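4. Setting up a petition in Trindell

Petitions stay in draft until a campaign editor publishes them.

1. Open Campaigns and choose New petition.
2. Enter the title and the name of the lawmaker or office it is addressed to.
3. Paste the petition text. The limit is 1056 words.
4. Set the signature goal. The default is 1000.
5. Under Signer details, check ZIP code if you plan to sort by district.
6. Click Save draft, then Send for review.

Note: Reviewers are listed under Team. Add Zawadi Koech or another editor before step 6.

Caution: Changing the text after publishing removes all signatures collected so far. Export the list first (see section 10).

Page pictures go under the text, in the order you upload them.

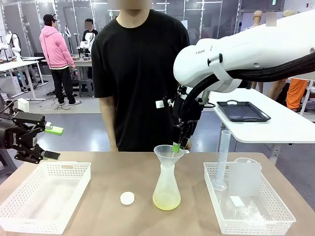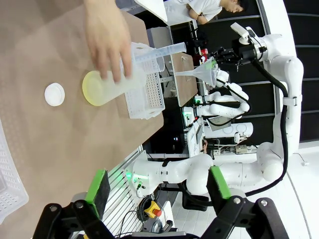 Tabletop with two white baskets (first); cup and measuring cylinder (second)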